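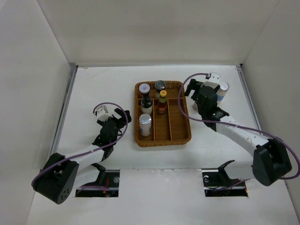
Wicker tray with dividers, holding five containers.

Home Law Money Weather Maps
Search this site Go

How a jury is chosen

Written by Rasha Akl for readers aged 9 to 12

A jury is a group of people who listen to a trial and decide whether the person accused of a crime is guilty. The members are called jurors. They are not lawyers or police officers. In England and Wales, a jury in a criminal trial normally starts with 12 people. In Scotland the number is 15.

Most criminal cases never reach a jury. Smaller matters, such as many driving offences, are dealt with by magistrates. Juries are used for more serious crimes, when the accused person says "not guilty". This page follows the steps used in England and Wales.

Step 1: The list

Names are picked at random by a computer from the electoral register, the list of people who can vote. Being clever does not make a person more likely to be picked. Neither does being rich.

A juror must be at least 18 and not older than 75. They must also have lived in the country for at least five years since they turned 13. Some people cannot serve. A person who is on bail is one example, and so is a person who has been to prison within a certain time.

Step 2: The letter

Each person picked receives a letter called a summons. It gives the date and the name of the court. Replying is a duty, and ignoring the letter can lead to a fine.

In February the court at Sulldale sent out 331 summonses. Of the people who replied, 38 asked to come at a later time. This is called deferral. A person might ask for it if they have an operation booked or an exam to sit. 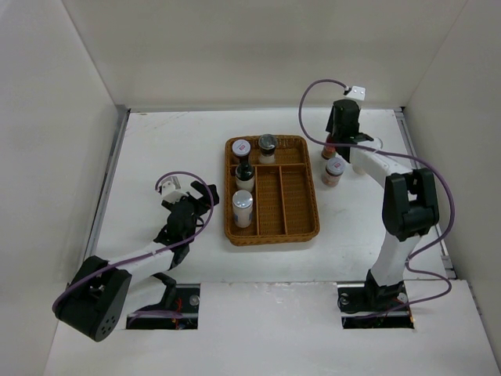

Being excused is different from deferral. An excused person does not have to serve at all this time, and the court grants it only for a good reason.

Step 3: The waiting room

On the first morning jurors show proof of who they are and are taken to a waiting area. At Sulldale this room has 60 seats and is in the oldest part of the building, which dates from 1743. Waiting can take hours. Lamduan Khunthong, who served there last year, read two library books before she was called.

Step 4: The ballot

When a trial is ready, a group of jurors goes into the courtroom. The clerk has each name on a card. The cards are shuffled and the clerk reads out 12 of them. Each person called takes a seat in the jury box.

The names of the accused and the main witnesses are also read out. A juror who knows any of them must say so. Suppose the witness is your dentist. You might believe her, or not believe her, for reasons that have nothing to do with the trial. You would be asked to step down and another card would be drawn.

Step 5: The oath

Each juror promises aloud to try the case fairly, using only the evidence. A juror may swear on a holy book or make a promise without one, called an affirmation. Both count the same. 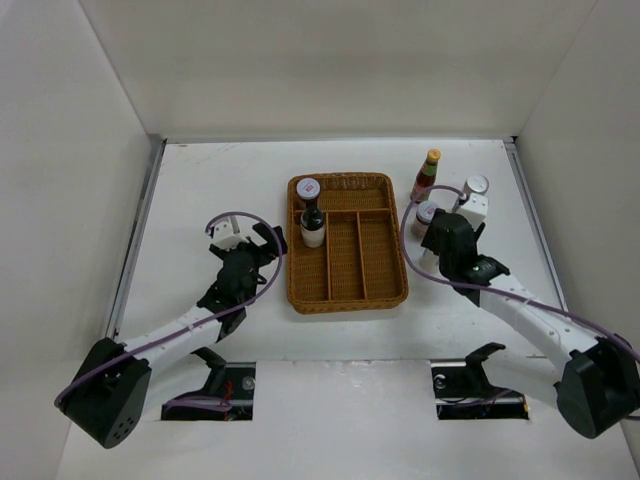
A green bottle and a small jar in a woven basket.

After the oath, jurors must not look up the case online or discuss it with anyone outside the jury, including their family. Breaking this rule is a crime.

Words to know

Summons: an official letter telling a person to come to court.
Deferral: moving jury service to a later time.
Verdict: the decision of the jury.

Checked by Mark Anthony Manalo

Shares 38 Comments 0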